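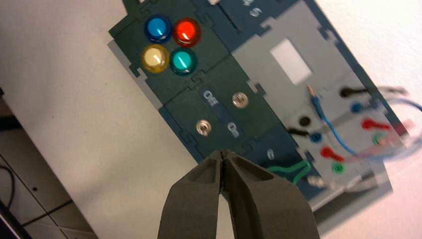

The Achterberg panel is a tabletop training board for basic switching, indication and patching exercises. It is supplied assembled and is meant to be used flat on a bench or desk. The operator side carries four domed indicator buttons in a two-by-two block, blue and red-orange over cream-yellow and teal-green, with two toggle switches on the narrower tile next to them. ON and OFF are printed on the switch tile itself, so no separate legend sheet is needed for that section. Patching is done on the light gray section, which has banana-jack sockets.

Construction
The panel is made up of interlocking tiles with notched edges. Tiles are joined by pressing the notches together from above. Do not slide them in sideways. A tile can be lifted out for replacement without taking the rest of the board apart, but unplug all patch leads first. Mimano stocks every tile in the current layout as a spare part, and older tiles fit the current border.

Indicator buttons
Each button has its own return contact and its own lamp circuit. The two are not linked inside the panel. To light a button when it is pressed, the user patches the contact to the lamp. This is the first exercise in the course book and takes most groups one session. Caps are available in the four standard colors only.

Toggle switches
Both switches are two-position, maintained. They are wired to the patching section and have no fixed function. In the course book one is used as a supply isolator and the other as a mode selector from exercise 17 onward. Switches are replaced as a pair with the tile.

Patch leads
Use stackable leads in the 300 mm length. Longer leads work electrically but tend to lie across the buttons. Leads are sold separately in packs by color. Leads from the older Cirnilis board can be used without an adapter.

Supply
Extra-low-voltage DC only, from the bench supply listed under accessories. Never connect the panel to a wall outlet. If the supply trips on power-up, set both switches to OFF, pull all leads and rebuild the circuit one branch at a time.

Care
Wipe with a dry or slightly damp cloth. Solvent cleaners will lift the printed lettering. Store flat. Standing the panel on its edge puts load on the tile joints and will open them over time.

Course book
Written by Myrtle Oyelaran and Eduardo Bastos. 47 exercises, spiral bound, with wiring diagrams at full size. The answer section is a separate booklet and is sent to instructors on request.

Ordering
Panel, assembled: in stock
Spare tiles: order by tile name
Patch leads, 300 mm: in stock
Course book: reprint due, orders ship from 3rd October
Technical questions: Erick Obura, Mimano parts desk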